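Flodisstead Riverside Walk: where we've got to since the last report
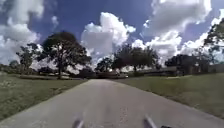 Hello again from the Urow visitor guide project! I promised you a proper update before the second payment, so I've blocked off the afternoon and made a large pot of coffee. The short version is that the guide is two-thirds written, the walking routes are nearly settled, and the money is mostly where I said it would be. I've been out on foot a lot this quarter, and my favorite stretches are still the easy ones, a straight pale path with grass on both sides and trees waiting for you in the distance, the sort of thing you can send a grandparent or a stroller down without a second thought. Those are the routes I've put first in the guide, as we agreed.

Routes first, then. The plan was for 20 walks and day trips, all doable without a car from Urow station. Fourteen are written up and checked. Three more are walked but still sitting in my notebook in bad handwriting. The last three are all on the Bramwell side, and they've been held up by the ferry timetable, which changed in March and then changed again. I'd rather print nothing than send people to a dock at 4 p.m. for a boat that left at 3:30, so I'm waiting for the summer version before I write those up.

The Flodisstead walk has turned into the star of the whole thing. It used to be an afterthought on the old leaflet (two lines and a phone number that doesn't work anymore), and now it gets four pages, with the castle mound, the free gardens, the Saturday-style market hall that's open most mornings, and a good long section on where to eat. I dropped the boatyard museum. It's closed for repairs with no reopening date, and the old leaflet still calls it a must-see - I had two emails from disappointed families about that one.

Online, the preview pages had 2,587 visits in April, and that's without any advertising at all. The page people stay on longest is the one about free things to do when it rains, so I've moved that up and I'm adding the library exhibits and the glasshouse. Nearly everyone who wrote in asked about restrooms. I've now marked them on every map, along with which ones need coins.

Money. Printing is still the big one. The quote from Rosus came in 5 percent over what I'd budgeted, mainly paper, and I've covered that by going from a glossy cover to a matte one. It looks nicer anyway, and it doesn't show thumbprints. Travel is under budget because I bought the 30-day bus pass in place of single tickets. Map drawing is paid in full. I haven't touched the translation money yet and would like to carry it into the next quarter if that's all right with you, as the text should be final before anyone starts on it.

A couple of things I'm less happy with. The step-free information is patchy on the older routes, and I need to walk four of them again with that in mind - gates, gradients, the lot. And the Bramwell tearoom page is out of date already (new owners, new hours, no more scones). I'll fix both before the proofs go off.

Next up: the three notebook walks typed and sent over to you by the end of June, the re-walks right after that, then Bramwell as soon as the ferry people publish. Proofs in August, if the timetable behaves. Could you let me know about the translation money before I book the translator? She fills up fast in the summer.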